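Fluvero Bench: simulated tabletop clutter for a home-built arm

README and data card, version 6

Summary

Fluvero Bench is a set of simulated tabletop scenes made for a one-person robot build in a garage workshop. The real arm, called Emeo, is still being assembled. The scenes are used to try out grasp planning and camera placement before anything is bolted down. The set is shared in case it is useful to other people building an arm at home or in a shared workshop.

There are 1,000 scenes in the current release. Each one has a table, an arm and a mixed lot of objects from the Clorach object list. Everything is rendered. Nothing in the set was photographed.

What is in the download

scenes/ holds one folder per scene. Each folder has the rendered colour picture, a depth map, a mask for each object and a state file.
objects/ holds the meshes, with the scale and mass used for each.
splits/ holds three text files: train, check and held back.
tools/ holds the scripts for loading, viewing and re-rendering.
NOTES.txt is the running list of known faults. Please read it before you open an issue.

The state file is plain JSON. Positions are in metres and rotations are quaternions in w, x, y, z order. Versions before 4 used x, y, z, w. If your objects all seem to be lying at odd angles, check which version you have.

How the scenes are made

A table is picked first, then a surface texture. Objects are taken from the list and placed above the table at random heights, and the physics is run so they drop and settle. The arm is then moved to a start pose. In part of the set an object is placed at the gripper as well, so that a planner has to deal with a held item as well as the ones lying about.

The state is saved at a chosen step, and the scene is rendered from that saved state. In the "early" group the step is deliberately short, and objects may still be in the air when the state is saved. In the "settled" group the physics runs until every object is below the speed limit set in the config file, or until the time limit is reached. Filter on the group field if you only want resting objects.

Object choice ignores size and theme. Kitchen things, hand tools, toys and ornaments are all in one list. I tried keeping them in separate lists up to version 3 and the planner did well on each and badly on anything mixed. My own bench is mixed, so the lists were joined.

The awkward shapes are the thin flat ones and the long ones with a handle. Flat shapes give the planner very little height to work with, and the depth map can lose them against the table. Long shapes tend to cross over or hide smaller items. 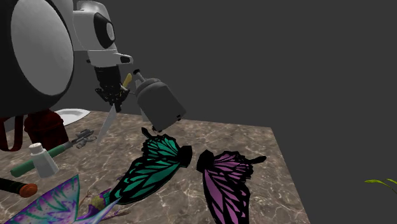 Data card, issue 6, page 15

The marble surface is one of the harder textures for colour-only segmentation. The grey veining breaks up the edges of pale and grey objects. The teal and pink-purple butterfly wings stand out well in colour but are a poor target from above for a two-finger grasp, and the version 5 planner mostly tried to pinch them across the middle. The salt shaker partly hides the green handle behind it, so the mask for the handle comes in two pieces. This is correct and should not be merged in the picture. The object id is the same for both pieces.

The knife at the gripper has its blade pointing down towards the tools. Treat any held object as part of the arm when you check for collisions. The loader has a flag for this, attach_held, which is off by default. I have left it off so that older scripts still run the same way, but for new work turn it on.

Objects that are partly outside the view keep their full pose in the state file. Their masks only cover the visible part. If you train on whole shapes, use the visible_fraction field to drop the worst ones. I drop anything under 15 per cent.

Getting it running

1. Unpack the archive somewhere with a short path. Long paths have caused trouble on Windows.
2. Install the packages listed in requirements.txt. A fresh environment is best.
3. Run tools/check_files.py. It compares each file with the checksum list and prints any that do not match.
4. Run tools/view.py with a scene number to open that scene.
5. To re-render, set the output folder in config.json and run tools/render.py.

The viewer works without a graphics card but is slow. Rendering on the processor alone is possible too, and I would do no more than a few scenes that way. The scripts write to a new folder and will stop if it already exists.

Using it with a real arm

The joint limits in the state files belong to the simulated arm. They are not Emeo's limits and they will not be yours. Put your own in limits.json before sending anything to hardware, and run at low speed with a hand on the stop switch.

Emeo has printed joint housings, an aluminium base plate and second-hand servos. It has more play in the elbow than the model does. I add noise to the joint positions during training to allow for this. The values are in tools/noise.json and were tuned by hand on my own arm, so expect to change them.

The first real test used 50 grasps on soft items only: sponges, a rolled sock and a foam block. It was run at slow speed with no sharp tools on the bench. The knife in the object list is there for simulated planning, and I have not tried a real one and do not plan to. The results log is in tools/logs/, along with the settings used for that run.

Known faults

Grip contact is approximate. An object marked as held may be in the fingers or only touching them. Check contact_points if the difference matters to you.

Some thin meshes have no real thickness and can sink slightly into the table. They are tagged thin_mesh.

Small parts of an object can be missing from the depth map at steep angles.

Object names were typed by hand and a few are loose. Use the object id for anything that has to match.

Lighting is fairly even across the set, with a plain backdrop. A model trained only on these pictures did poorly under my garage strip light until I added changes in brightness and colour.

Splits

Scenes are split by object as well as by scene number. Objects in the held back file do not appear in train or check. If you make your own splits, please say so when you compare results.

Changes

Version 6: early group added, contact_points added, broken masks on flat objects redone.
Version 5: marble surfaces added.
Version 4: quaternion order changed, object lists joined.

Licence and thanks

The scripts may be used and changed freely. The meshes come under the terms in objects/LICENCE.txt, and those terms differ from one mesh to the next. The bench space and the printer time came from the Kinyua shared workshop.

Faults can be reported through the issues page. Give the scene number, the version and the full text of any error. I usually look at the page in the evening, after 6.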